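Sorting Out the Small Stuff: Getting Real Use from a Little Drawer Organizer

If your house is anything like mine, you have a coffee can of mixed screws somewhere, and a second can that was supposed to hold whatever wouldn't fit in the first. Mine lived on a shelf over the dryer for years. I finally tipped the whole business out over the holidays and gave everything a proper home in small drawers, and I've been so pleased with the result that I wanted to write down how I did it, including the parts I had to do over.

Start with a big clear surface

Please don't try this on the corner of a crowded bench (I did, and I'm still finding washers). Clear off the whole table and lay down something large, smooth and light in color. Dark screws show up beautifully against a pale background, and so do those miserable tiny springs. An old sheet works if you have nothing else, though things like to hide in the folds. I keep a muffin pan nearby for the first rough sort, plus a magnet wrapped in a sandwich bag. Pick up the steel bits with it, turn the bag inside out, and they drop off in a tidy heap.

Wash the drawers before you fill them

Even new ones, if they've been sitting in a garage. Warm water, a drop of dish soap and an old toothbrush for the corners. Skip the dishwasher, because thin clear plastic can warp and then you'll be fighting that drawer forever. Let them air dry overnight, upside down on a towel. Any water left in the bottom will put rust on your screws by January.

Take out one drawer at a time

I know it's tempting to pull them all and make a nice row. The trouble comes when you're putting them back and two turn out to have been swapped. Set one drawer down on the table in front of the case, fill it, label it, slide it home, and then go on to the next. It feels slow for the first couple and after that you get into a rhythm, especially with the radio on.

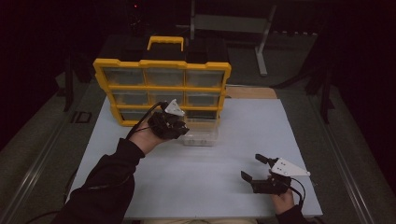 Put the heavy things at the bottom

A small upright case with a carrying handle is a lovely thing to take from room to room, but it gets tippy if the top row is full of bolts and the bottom row is full of felt pads. Nails, bolts and anything brass go low. Picture hooks, wall anchors and spare fuses can ride up top. Before you carry it anywhere, tilt the whole case back just a touch so the drawers lean into their slots, and keep your other hand across the front going down stairs.

Don't fill to the brim

Two thirds is plenty. An overfull drawer catches on the frame above it, and you'll give it a good yank, and then you'll be on your hands and knees with a flashlight. If you've bought a box of 100 wood screws, put a handful in the drawer and leave the rest in the box on the shelf.

Label the front, and tape on a sample

See-through drawers still need labels once they get a little dusty. I write the size on masking tape, since it peels off cleanly when I change my mind. For screws I also tape one to the front, so I can hold the one I'm matching right up beside it.

Keep one drawer for mysteries

Every house has parts that clearly belong to something. Give them a single drawer, and go through it when the seasons change. The plastic peg I nearly threw out in the fall was from the bathroom cabinet door, which had been hanging crooked the entire time.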